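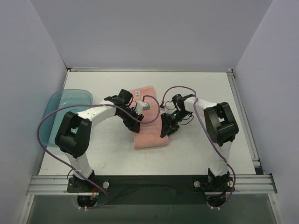
Who should be allowed to clear a fault on a two-arm cell?

The person who can say what caused it. If nobody on shift can, the cell stays off until somebody can.

I have held that view since June, and it has made me unpopular in my own workshop, so I'll set out why.

We run small bench cells at Puvine, two light arms to a table, handling cloth and small parts. The arms are not strong. You can push one aside with your hand when it is powered down, and even when it is powered up it won't break a bone. That is the usual argument for treating faults on them lightly, and I used to make it myself.

What went wrong was simple. During a towel job, the left arm stopped reporting the position of its wrist. The controller did what it was set to do: it held the last known position, put up a fault and waited. The operator pressed reset. The arm came back, finished the job and faulted again a few minutes later. He pressed reset again. By the end of the shift the log had 138 resets in it, spread over three operators, and not one note.

On the last of them the controller came back with a wrong value for the wrist. It believed the gripper was up when it was down. The arm swung across the table and drove its gripper into the other one. A finger bracket snapped and went over the side wall. Audrey-Anne McIntyre was standing there with her safety glasses pushed up on her head, as most of us do when we are only watching. It missed her.

Natanael Moura took the arm apart on the Monday. The cable had been rubbing where it crossed the shoulder joint, and one conductor was nearly through. Each time the arm reached far enough, the signal dropped out. A cable like that costs very little and takes ten minutes to swap. He also went through the job count and found it had done 1742 cycles since anyone last signed for a cable check. Our own sheet says every 500.

Most of the talk afterwards was about the cable. People wanted a better sleeve, a different route, a clip at the elbow. We have done some of that, and I'm glad of it. But a cable that moves all day will wear out wherever you put it, and the arm told us it was wearing out 138 times.

Benedek Hegedűs, who looks after the software, takes the other side. He says the controller should never have accepted that last value, and that asking people to diagnose a fault before clearing it is asking them to do the machine's job. He is right about the controller. It now compares the wrist reading before and after a reset and refuses to move if they differ by more than 6 degrees. I would still not rely on it. The check covers the fault we have had. It knows nothing about the next one.

The stronger objection came from Chiharu Shimada, who plans the work. If a cell stays off until somebody can name the cause, we lose hours. On a bad week it has been up to six. She has customers to ring, and I don't. I can only say that the hours were being lost anyway, in small pieces, by someone standing at a table pressing a button.

The rule we have now is a compromise and I think it is too soft. One reset is allowed without a note. The second needs a cause written down, and "cable?" counts as a cause if you have looked at the cable. A third of the same kind and the cell is locked off. Itsuki Kinoshita holds the key on days. Nights have no key holder yet, so at night the rule is mostly a sheet of paper.

I would drop the free reset and I would find a key holder for nights before we run another towel job on that shift. I have asked for both. Glasses now stay on within reach of the table, powered or not, and that one went through without an argument.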